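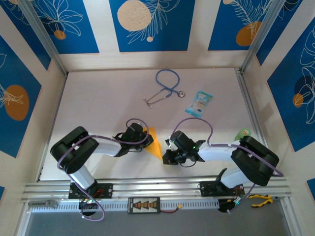 Preben Lund asked, after reading the first draft of this section, who signs for a tray when the cell has packed it and a person has only looked at it. The person who looked signs. Steps 9 and 10 were added to make that clear.

Section 4. Working a shift at the Ziria two-arm cell

Before the cell came in, packing staff folded cloths and sorted small supplies by hand for the whole shift. The arms now take the folding and most of the sorting. Staff load the table, check the results and handle anything the arms leave behind. Two people are assigned to the cell on each shift. One is the operator and the other is the checker. They trade places every 2 hours.

Starting up

1. Sign in on the Direx terminal with your own code. Do not work under the code from the previous shift.
2. Read the handover note. If a fault is still open, stop and call the shift lead.
3. Check that cables follow the arms without pinching or snagging. Run each arm through its slow cycle and watch the elbows.
4. Remove hand tools from the work cell.
5. Load the table. Leave space between items so the grippers can close on one at a time.
6. Step back behind the floor line and press Start.

CAUTION: Stay out of the cell while the arms have power. Press Hold and wait for the Flevatik panel to show STOPPED before you reach for a dropped item.

During the run

7. Let the arms try a fold again if the first attempt fails. After 4 failed attempts the cell pauses and calls the operator.
8. Finish the item by hand and enter code 636. This code does not count against the operator's output.
9. The checker opens each finished tray and compares it with the order sheet.
10. The checker signs for the tray. An unsigned tray stays on the rack.

Note: The old hand-packing target of 200 items a shift no longer applies to cell staff. It remains in force at the Chrysikopoulos line, where all packing is still manual. Staff who move between the two should ask the lead which sheet to use.

Note: Cell staff keep their packing grade. Time spent in operator training is paid as working time, including the Friday refresher.

Ending the shift

11. Press Hold, wait for STOPPED, then select Park.
12. Turn off arm power at the panel. Leave the terminal on.
13. Clear the table and wipe it down.
14. Write the handover note. List any item the arms could not handle, with the reason if you know it.

If the cell will not park, leave it on Hold, hang the red tag on the panel and go to Section 7.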